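Häufige Fragen zum Tag der offenen Tür bei Granon
Halle 2, Vorführung „Küche in der Simulation“
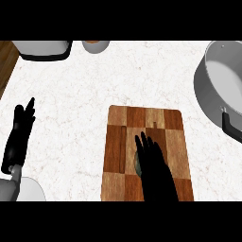

Viele Besucher haben uns vor dem Termin im März geschrieben. Wir haben die Fragen gesammelt und antworten so kurz, wie es möglich ist.

Was wird gezeigt?
Ein zweiarmiger Roboter bei der Arbeit in einer simulierten Küche, mit Schneidebrett, Topf und Geschirr. Die Vorführung läuft auf der großen Leinwand und dauert 26 Minuten.

Ist der Roboter auch in echt zu sehen?
In dieser Halle nicht. Die Szene ist am Computer berechnet. Wer echte Maschinen sehen möchte, geht bitte zum Stand von Wolent im Erdgeschoss.

Wie viele Plätze gibt es?
Im Vorführraum sind 66 Sitzplätze. Eine Reservierung ist nicht möglich, man kann aber bei der zweiten Vorführung um 15 Uhr wiederkommen.

Darf ich selber steuern?
Ja, nach der Vorführung, an zwei Plätzen. Kinder ab acht Jahren dürfen es in Begleitung versuchen.

Wird auf Deutsch erklärt?
Ja. Auf Wunsch erklären wir auch auf Englisch – bitte am Eingang sagen.

Wo kann ich parken?
Auf dem Parkplatz Sukar, gegenüber vom Tor. Die Schranke öffnet mit dem Code 3928.

Darf man fotografieren?
In der Halle ja, in den Büros bitte nicht.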